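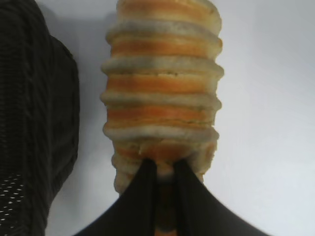 2 min read

Pendell crumpet rounds are the thick, griddle-baked kind, made for toasting and sold by the stack. Lies Schouten has been baking them in Fledton for years, and she has never cared much for a perfectly flat edge. Pile a few up and you get pale, puffy rims with toasty golden-orange bands in between, a bit uneven all the way up, with crumbs and little tears along the edges. I love that look! The mottled orange with the darker amber streaks is where the flavor is, and it's the part I pick off first (sorry, everyone else at breakfast).

A pack holds 12 rounds. They keep for 2 days in a bread box, or you can freeze them the day you get them and toast them straight from the freezer – no thawing, just give them an extra minute. Butter goes right down into the holes. So does honey, so use a plate with a rim.

We get asked how to store them. Stand the stack upright in its paper sleeve and don't put anything on top. The bottom rounds take the weight and they squash easily, though a squashed one toasts up fine and makes a very good base for a fried egg.

The batter is wheat flour, milk, water, yeast, salt and a small amount of sugar. Contains wheat and milk. Sem Verschueren bakes a smaller batch with rye in July, and those are darker, a little sour, and wonderful with sharp cheese. Ask for them at the counter, they don't go on the regular order sheet.

For cafes and bigger breakfasts there is the Visser tray, which holds 257 rounds in paper-lined rows and is packed the same morning it leaves the bakery. Please return the tray with your next order.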